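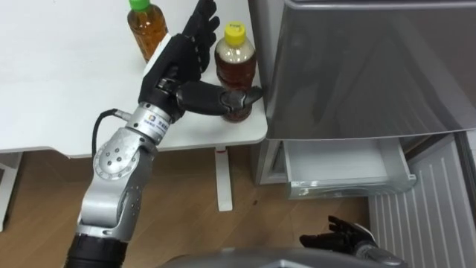

Chapter 17
When the New Helper Is a Machine

Think for a moment about the small chores that fill a working day. Somebody sets out the drinks before a meeting, somebody puts the leftovers in the fridge, and somebody wipes the table and straightens the chairs. These chores rarely appear in a job description, yet they take up real time, and (as anyone who has worked in a busy office will tell you) they have a way of landing on the same two or three people.

In earlier chapters we looked at automation in places built for it, such as the warehouse and the bottling line. Here we turn to a humbler kind of workplace, where the desks and doors and refrigerators were all made with human beings in mind.
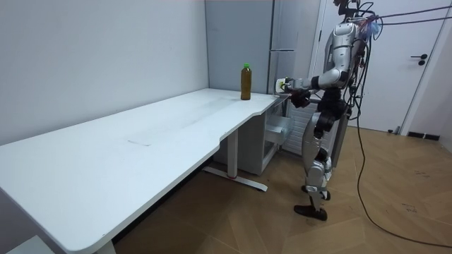
Our main case comes from Stotent, a catering and office services firm with 300 employees, which began trying out a humanoid robot in June. The work chosen was plain enough: handling bottled drinks at a table beside a refrigerator. A person does this kind of thing while talking over one shoulder. For a machine with arms and hands, every reach has to be worked out - where the bottle stands, how wide to open the fingers, how firmly to close them - and the staff who taught those motions found themselves thinking hard about something they had done all their lives.

Two of the regular kitchen staff moved into training roles during the trial. They kept their old pay grade at first, and that caused a good deal of grumbling, because they were now answering technical questions as well as covering their usual shifts. We will come back to the pay question in Section 17.2, so do keep it in mind as you read!

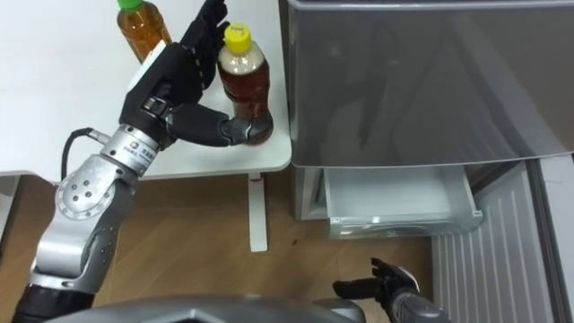 Lwazi Ndlovu

I spent more than 18 weeks visiting workplaces like this one while preparing the chapter, and I was always made welcome, usually with a cup of something. What struck me most was how much the talk was about other people. Workers at Gumede wanted to know who would be blamed for a spill. At Brarnolel, the evening crew worried about losing the half hour when they tidied up together and caught up on family news, and I must say I had never thought of tidying up as something a person might miss.
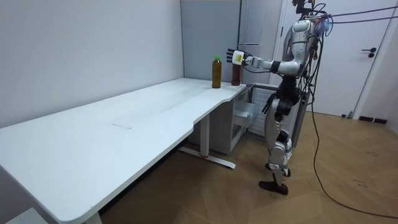 Those worries deserve the same careful attention we give to costs and schedules. A task that looks minor on paper may be the one that gives a new employee a reason to walk into every room and learn every name. Take it away, and a manager may need to find some other way for that to happen.

As you work through the chapter, it will help to choose a workplace you know well, perhaps your own, and jot down the small tasks done there in a single day. Put a name beside each one. You will need this list for the first activity, where we compare it with the task records kept at Stotent before the trial began.

Hasasby Learning | Contact the publisher | Copyright Hasasby | Back to top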